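Dec 22, 2019
Posted by the Pillbridge bench blog

So the two-arm cell has had its end-of-year service, and my back knows all about it! I'd been putting it off since April, when I did the belts on the left arm and swore I'd do the right one "next weekend".

The job this time was grip. The Delenon fingers had gone shiny at the tips and glassware was slipping, so I ordered a fresh set (70 dollars for four, ouch) and swapped both pairs over. Two screws each, a dab of threadlocker, then a slow open and close while you listen for grit. After that you have to re-zero the gripper or it thinks fully closed is a few millimetres off, and you find out the hard way with somebody's good tumbler.

I always test on cups lying on their sides. A standing cup is easy, but a rolled one makes the wrist come in low, and that's where a bad zero shows up. 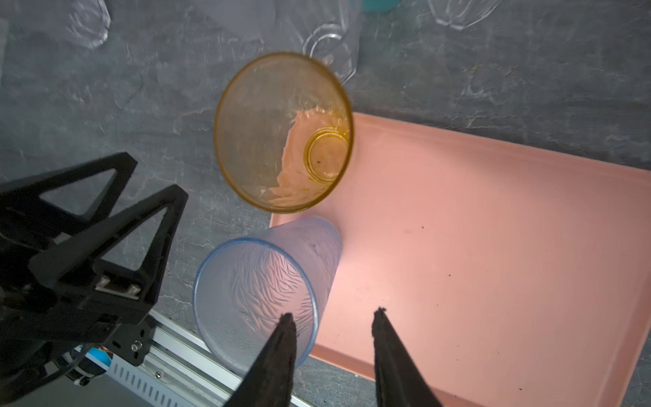
Wrist view, left finger over the rim of the blue cup, amber one just behind.

The wrist camera needed a clean as well (a soft cloth and plenty of patience). While I was down there I went along the front rail and checked the mounting plate bolts on both bases. One on the right had backed off a quarter turn, so I've put a paint mark on it and I'll keep an eye on it. I also gave the cable loops a good wiggle at each end, and Bielecka's old trick of leaving a bit more slack than looks tidy still holds up — the Bromon controller hasn't thrown a dropout all month.

Then there's the full tray, my favourite bit. Three rows of four, all the right way up, with the coloured ones out at the edges of the grid so I can tell at a glance which way round the tray is. The run is 100 picks, split between the arms, and I write down every miss with the cup and the arm.

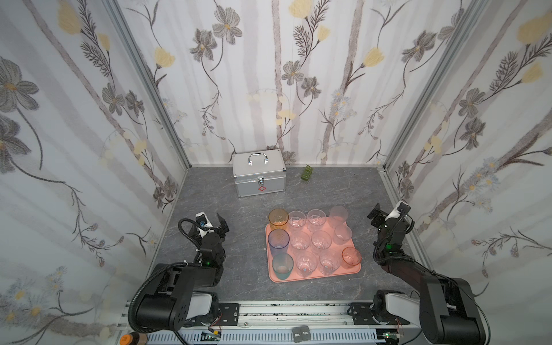
All 12 on the pink tray, green lights on both wrists.

Next on the list is the wiring for the little boards by the bases. I want proper covers on those before I touch anything else, and I've got half a roll of filament left in grey, so grey it is.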